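Preguntas que me hacéis sobre ir a las carreras

Llevo años escribiendo sobre caballos en este blog y el buzón se me llena siempre con las mismas dudas, sobre todo en marzo, cuando arranca la temporada en Clekenberg. Os las voy contestando por aquí y así las tengo juntas. Si falta la vuestra, escribidme.

¿Hace falta saber de caballos para pasarlo bien?

Qué va. Mi primera tarde en el hipódromo fue con Safta Matei y yo no distinguía un potro de una yegua. Me pasé media jornada preguntándole tonterías y la otra media gritando por un tordo llamado Fullix que llegó penúltimo (le sigo teniendo cariño, por cierto).

¿Dónde me pongo?

Si es vuestra primera vez, id al paddock antes de cada carrera y luego bajad a la valla. La tribuna está muy bien para ver la recta de enfrente, pero abajo se oye el galope y eso no lo cambio por nada. Yo suelo quedarme cerca del poste de los últimos 200 metros, pegadita a la barandilla.

¿A qué hora conviene llegar?

La primera carrera suele ser a las cuatro y media. Llegad una hora antes, que aparcar es un suplicio, y comed algo en casa.
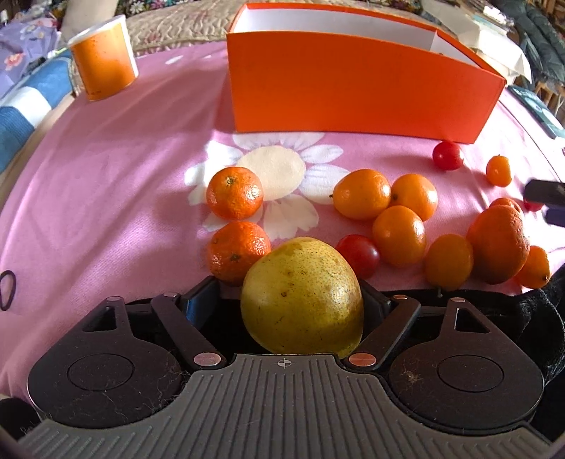
También os digo que las colas del bar se ponen imposibles entre la tercera y la cuarta. Syafiqah Oei, que viene conmigo casi siempre, baja durante la segunda y sube con los cafés de todos.

¿Cómo leo el programa?

Empezad por tres cosas: el peso que lleva el caballo, el cajón de salida y la distancia de sus últimas carreras. Si veis 58 kilos al lado de un nombre, ese animal carga bastante y suele ser porque el hándicap lo considera de los buenos. Las letras pequeñitas de la derecha (si lleva anteojeras, si estrena algo) ya las iréis mirando con el tiempo.

¿Es verdad que el cajón importa tanto?

Depende de la distancia. En un sprint con curva temprana, salir muy por fuera es una faena. En 2.400 metros hay tiempo de colocarse y ahí me fijo más en quién monta. Azlan Rahman, que fue mozo de cuadra, me discute esto cada temporada y alguna vez hasta tiene razón.

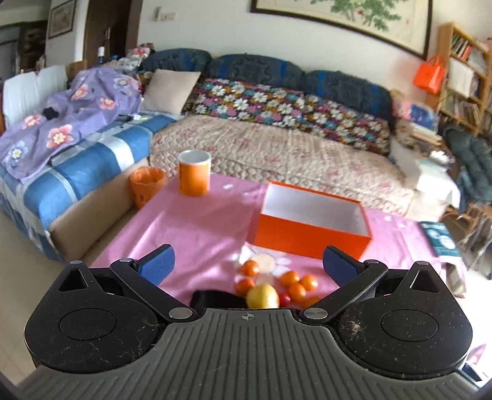
Mandarinas y una manzana sobre el mantel rosa.

¿Cuánto dinero me llevo?

El que no os importe no volver a ver. Yo salgo de casa con 24 euros para apostar y cuando se acaban, se acaban. Hay tardes en que me duran hasta la última y tardes en que a las seis ya estoy mirando sin jugar, tan contenta. Si notáis que queréis recuperar lo perdido, guardad la cartera y a pasear.

¿Qué fue de Tatach?

¡Me lo preguntáis muchísimo! Se retiró sano después de 26 carreras y lo tiene I-seul Yoo en su finca, donde por lo visto se ha hecho inseparable de un poni que se llama Jin. Intentaré ir a verlo este año y os pondré fotos.

¿Puedo llevar a mis hijos?

Sí, claro. Entran acompañados y no pueden apostar, pero el paddock les encanta. Llevad gorra, que en la valla no hay ni una sombra.

¿Hay que ir arreglado?

En la zona general, como queráis. Zapato cómodo, eso sí, que el césped se come los tacones.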